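Hotska rooms: data card and general notes

Written by Ásdís Riis, on the room checks desk at Presstead. Last proper edit Sunday, May 13, 2018. If something is out of date, tell me and I'll fix it, probably after lunch.

What's in the folder

Simulated rooms, plus the logs from our practice runs in them. Presstead looks after furnished lets: we go in between tenants, check what's there, note what's worn or missing and put the place straight. Since November part of that round has been done by a machine we call Hotska, and the rooms in this folder are where it learns its routes before it gets anywhere near a real flat. There are 50 rooms in the current release and 400 logged runs. Each run has stills, a route file and a plain text note from whichever of us was watching.

I'm not a programmer. I did the rounds on foot for years with a clipboard and a bad knee, and I got moved to this desk when the rounds changed. So you're getting the view of somebody who used to do the job the machine is learning, and if you want the technical stuff you should open the file called ROUTES and be brave.

What the rooms look like

Plain, mostly. Flullano built them for us and they kept the textures rough so they'd load on our old office computers. You get walls, floors, doors, and then a handful of things standing about that the machine has to get past or put on its list. Some are ordinary and some are a bit peculiar, and I've grown fond of the peculiar ones.

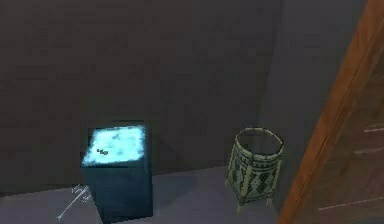
I was dead against the whole idea at first, I'll admit that. The way it was put to us, the checks would be "supported", and we all know what that usually means. What happened was that the list-making went to the machine and the deciding stayed with us. I no longer write down every chair in every bedroom. I do get a list at half past eight with question marks on it, and I spend my morning on the question marks. Some days I love it. Some days I miss the walking, and being let into people's kitchens, and the odd biscuit.

How a run is logged

Someone starts the run, watches the stills come in and types a note. We were told to keep the notes short and we don't. Please read them all the same! The route file tells you where it went, but the note tells you that the person watching thought it hung back too long at a doorway, or that they'd have looked behind the door first. That's the bit I'd want if I were new.

Fields, in the order they turn up:

room: the room's name, never a number (we tried numbers, it was misery)
watcher: initials
start and end: clock time, office time
items: what went on the list
unsure: what the machine put a question mark against
note: whatever the watcher wanted to say

The unsure field is the one to look at. Leave it blank if there was nothing, and please don't type "none", because the sorting script thinks "none" is a thing in the room. I found that out with a list that had None down as furniture in an entire afternoon's work.
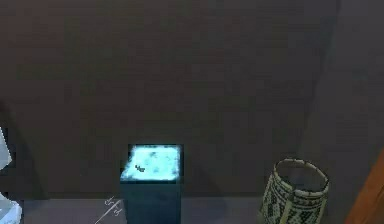 Nanna Ladefoged reckons the unsure field ought to be longer still. Her argument is that we've all got quicker at saying yes to the machine, and the more it gets right the less carefully we look. She wants every watcher to write their own list first, before seeing Hotska's, on 10 runs a month. I moaned about it (it's double the work, and it's dull) but I tried it for a fortnight and she had a point. I'd been nodding things through. So we do it now, and those runs have "blind" in the note.

What changed for the people here

I'm putting this in because Citlali Magaña asked me to, and because other offices have been asking for the folder and they ought to know what comes with it.

The early start went. We used to be out by six to fit the flats in, and now the first of us is in at eight. Lovely for me, less lovely for the ones who liked finishing at two. Two people moved over to Thygesen, who still do it all on foot, and one of them came back. The pay stayed the same after a long and fairly cross meeting. And there's more sitting — my back has views on that.

The other change is harder to put in a table. When you walked the flats you picked up how to do it from whoever you were paired with. You'd hear why they always opened the wardrobe last. New starters don't get that from a screen, so we sit them next to someone for their first 30 runs and make the old hand talk out loud the whole time. It feels daft for a day or so and then you can't stop.
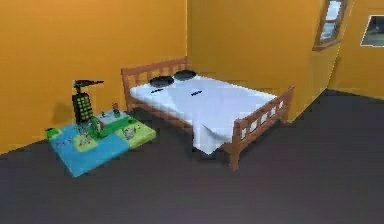

Bedrooms are where I do most of my talking. There's always more in them than you'd think, and it's all at different heights, so a list that only says "bed" is no use to anyone. With a new starter I'll begin at the bed and go on to whatever's on it, down to the two thin black bits lying on the sheet, and then I'll ask what they'd call the play mat beside it with the black tower standing on it. Is that one line or two? I say two. I've had an argument about it that lasted through a tea break. The folder says two throughout, anyway, so if your own lists say one, your totals won't match ours.

Known problems

The names for things aren't consistent in the older runs. We had "cot", "crib" and "child's bed" all meaning the same sort of thing until we settled on "cot", and I haven't gone back through everything. Search for all three.

Doorways are patchy. Some watchers list what they can see through an open door and some only list what's in the room itself. The rule now is the room itself, with anything beyond the door in the note.

Clock times are wrong for one week when the office computer was off by an hour. Those runs say "clock" in the note.

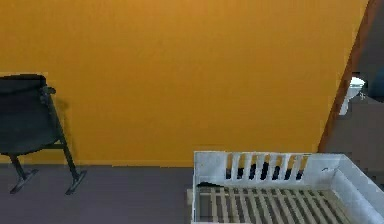 Ngọc Phan has asked me to add that the folder shouldn't be used to work out how fast a person ought to be. A watcher who takes twice as long may simply be writing better notes, and the start and end times were only ever put there so we could find a run again. I agree with every word of that. If you're a manager and you've opened this hoping for a league table, please close it and go and sit with your staff for a morning.

Using it

Copy what you like for training people or machines. Keep the notes with the runs, and keep the initials out of anything you publish. Nanna Vigfúsdóttir holds the master copy and will send you the full set if you write to her at the Presstead office. Corrections come to me. Put the room name at the top, and tell me which watcher's note you were reading.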